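4. From the Sink to the Tabletop

4.1 Why blocks

The original proposal, which the first author would like quietly forgotten, promised a machine that could clear a family dinner table. What we studied in the end was the moving of painted cubes on a white tabletop, and the reader is entitled to ask what became of the plates. The plates are still in the cupboard. Each chore on our list (loading a dishwasher, sorting laundry, restocking a parts bin) contains at its core the same small act: pick up one thing among several, carry it to a particular spot, and let go without disturbing its neighbors. Our partners at Zascombe, who run a working shop floor and have little patience for laboratories, agreed that a system unable to do this with a cube should not be handed a tray of bearings.

Cubes are also forgiving in ways that matter to a budget. They don't shatter, they don't fold, and they look much the same from every side, so a failure can be blamed on the controller with a clear conscience. Figure 1 gives two views of the workspace, (a) from the wrist and (b) from the head. 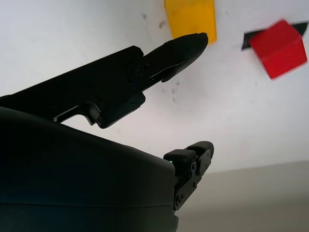
Does success with blocks mean a household robot is close?

It means that one necessary skill is in reasonable shape under good lighting. A kitchen adds wet surfaces, drawers that stick, objects the system has never met, and people who move things halfway through the job. We would put the household robot of the brochures well beyond the reach of our methods, and we suspect beyond the reach of the brochures as well.

4.2 Procedure

We ran 900 trials with the Ambrose controller and 200 with Dadiser, the older baseline, which was retired early for reasons that will be plain from Section 5. A trial counted as a success if the chosen cube ended up at its assigned position, upright and at rest, with the other cubes still where they had been. Nudging a neighbor counted as a failure. Several colleagues found this rule harsh. They were invited to imagine the neighbor as a full wine glass, after which the complaints tapered off.

Time was recorded but not scored. This was a kindness to both controllers. A person who tidies blocks does so while talking on the phone, and a fair race would have told us only what we knew already. Everett Greenberg, who maintained the trial log, proposed a separate category for placements that were correct but looked accidental. We kept the category in the log and left it out of the analysis, as we could not agree on how a lucky robot ought to look.

Speed does come back into the argument when the chore is paid work. At Zascombe a bin is worth restocking by machine only if the machine can be left alone with it, and being left alone is a stricter test than being quick. A slow worker who never needs rescuing is an asset. One who needs rescuing at unpredictable moments is a second job for somebody else, and that somebody usually has a first job.

Figure 1. The block-moving workspace. (a) Wrist view, with the red cube by its strip of black tape. (b) Head view, with the right hand on the yellow cube.

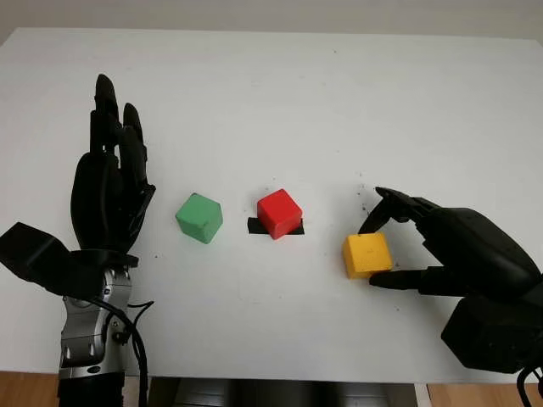 For that reason we report interventions alongside the success rate, and we regard them as the more honest number of the 2. An intervention was any moment at which the operator touched the table, the robot, or the stop button. Sighing was permitted. The operators were told not to step in for a placement that merely looked doomed, an instruction they found difficult to follow - the urge to help a struggling hand seems to run deep, even when the hand is bolted to something.

Of the 900 Ambrose trials, 800 finished without intervention. This is a result we are pleased with and do not wish to oversell. It describes cubes on a flat surface, set out by people who wanted the experiment to go well. The comparison with the Plollovov task set, which includes cloth and open containers, is left to Section 6, where the mood is less cheerful.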